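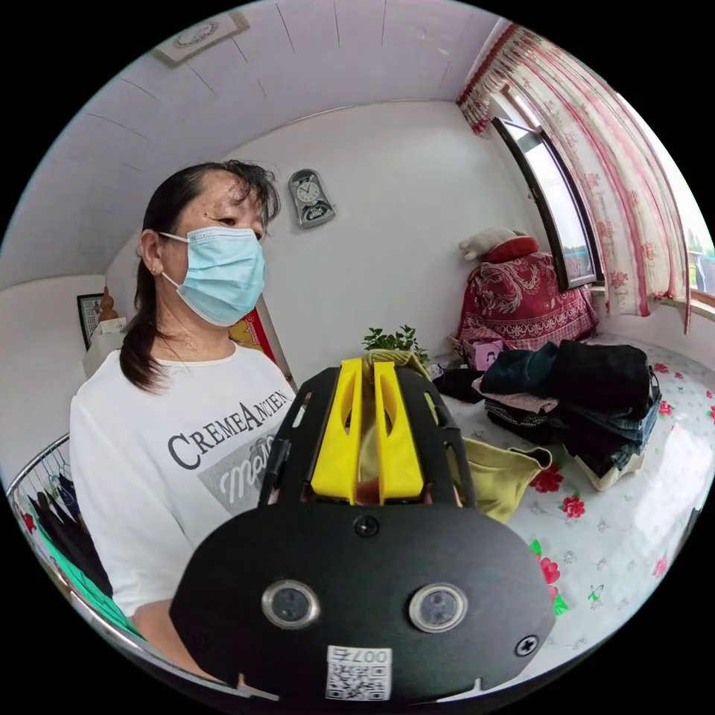 Figure 3. Sorting clothes at the bedside, Rurnitz bedroom sessions.

3.2 The bed as a work surface

We were delighted by how much of the folding literature assumes a table. In our sessions the bed did nearly all the work, and it did it beautifully! Kobori's survey of 1,000 households had hinted at this, and our own log of 2,581 garments bears it out: shirts, jeans and jumpers were laid out, smoothed and stacked on the bedspread.

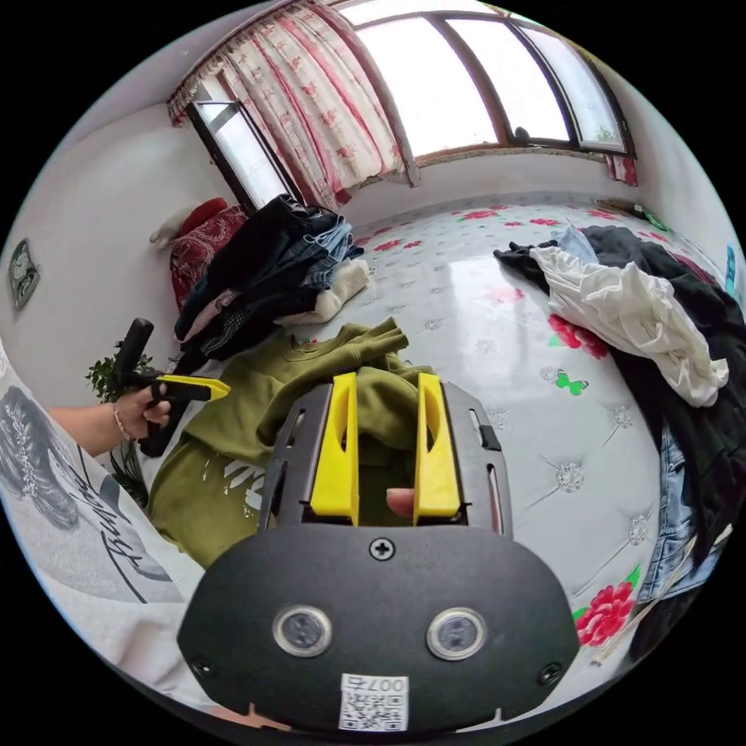
and the stack itself tended to grow toward the headboard, where a leaning pile can borrow some support. Higuchi calls this the "backstop" habit, a term we have happily adopted.
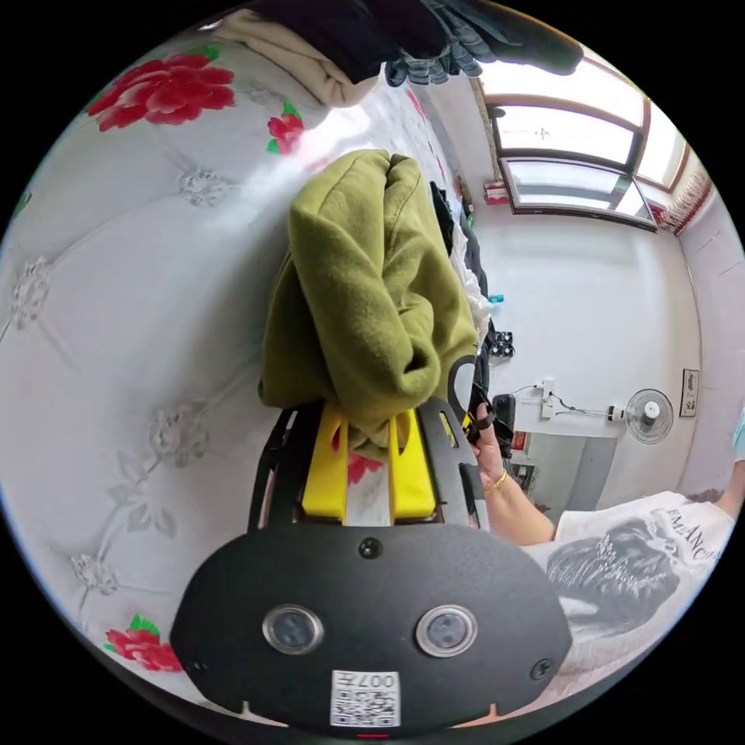
Thick fabrics deserve a category of their own. A fleece resists a flat crease and springs back at the fold, so we coded it apart from woven cotton. The olive-green garment in the picture just above is a lovely case, bunched into a tall mass with one edge rolled over. Colour made no difference to the coding.
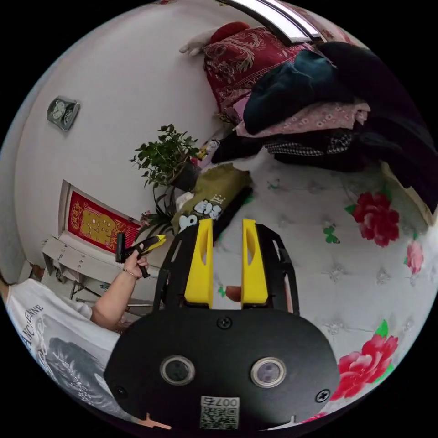

Does a quilted cover make folding harder? Only for light items, which catch on the stitching; heavier garments sat well on every cover we tried.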